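The Chore Is Still Mostly the Hand

Print this article
E-mail this article

Jul 15, 2019

Every few months a vendor publishes a video of a machine folding a towel, and the question of whether robots can do housework gets treated as settled for another week. My position is narrower. Machines can do a fair number of motions that occur inside chores. Very few can do a chore, and the gap between the two is wider than the published success rates suggest.

Take the definition first. A motion is picking a cloth off a flat surface. A chore is "wipe down the desk," which includes finding the cloth, deciding whether it is the right cloth, moving what is in the way, wiping, putting back what was moved, and stopping when the surface is clean. The cloth pick can be reported as a percentage. The chore generally isn't, for the plain reason that few groups run it end to end without a person stepping in.

The shop floor is usually offered as the counterexample. I spent part of January at the Paredes plant, where a fixed arm loads brackets into a press. It ran 3000 cycles between faults while I was there, and the maintenance log supports that as typical. But the brackets arrive in a molded tray, every one in the same orientation, under lighting that has not been changed since the cell was commissioned. The arm does one thing. Emptying a mixed bin of the same brackets is still done by hand on the other side of the aisle, and the plant has no plan to change that. The cell is a good purchase. It says very little about kitchens.

Homes fail the tray test in every respect. Objects are soft, shiny, stacked, or partly inside other objects. Furniture heights vary. A height-adjustable desk can be at two different heights on the same day, and a controller that has memorized the surface will either press into it or close on air. The usual answer is more training data, and more data does help, up to the limit of what the hand can physically do.
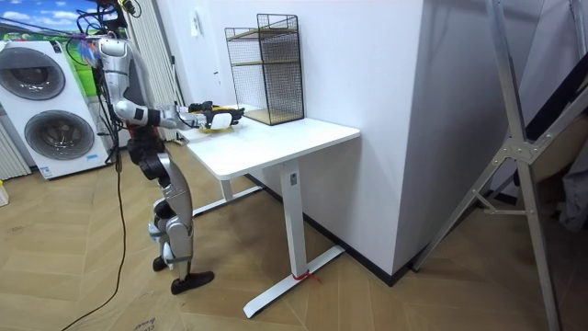
Reach, for most tabletop work, is a solved problem. Getting a gripper to a point just over a work surface at chest height, with the body standing in a stable posture, is well within what current hardware manages. What comes next is contact, and contact is where the time goes. The fingers have to arrive at the object without pushing it away, close with a force suited to something whose stiffness was unknown a second earlier, and notice a slip before it becomes a drop. People do this with skin. Most grippers do it with motor current and a camera whose view is blocked by the gripper at the moment it matters.

The Skukar trials are useful because the team published its failures along with its successes. They ran 300 attempts at clearing small items from a table and putting them on a shelf. 187 finished without help. Reported that way, the result is 62 percent, respectable for research and useless in a home. A dishwasher that finished 62 percent of its loads would be returned. More interesting is the distribution of the rest. Navigation accounted for very little of it. The large categories were objects tipped on approach, objects held and then lost while the arm was moving, and objects set down so close to the shelf edge that they fell when the hand opened.

None of these is a planning failure in the usual sense. The robot knew what to do. It lacked information at the fingertip and had no good routine for recovering once the state of the table had changed. I would rather see the next year of effort spent on recovery than on a longer list of objects. A machine that drops a sponge and picks it up again is closer to useful than one that can name forty kinds of sponge.

There is also the matter of form. The two-legged body is defended on the ground that houses are built for people. That is true of stairs. It is much less true of a desk, a counter, or the front of a washing machine, all of which can be served from a wheeled base with a vertical lift. The Drulcombe cart works this way, costs less to maintain, and cannot fall over in ordinary use. Legs may earn their place eventually. For now they consume engineering hours that the hands need more.

The strongest argument against my view is the rate of change. Ellon's gripper took 3 tries on average to lift a folded cloth in its first release and now usually does it on the first. I accept the figure. I would point out that the cloth is still folded, still dry, and still alone on the surface. Progress on the easy version of a task is real progress, but it does not extrapolate to the version with a wet cloth under a cutting board.

A buyer should therefore ask for the rate of unassisted completion over a full day, in a room the developer has not seen, with interventions counted. Ask how long each one took and who performed it. If the supplier has that number, it is worth a meeting even when the number is low. If the supplier offers a pick rate instead, keep the cloth and the bucket where they are.

Print this article
E-mail this article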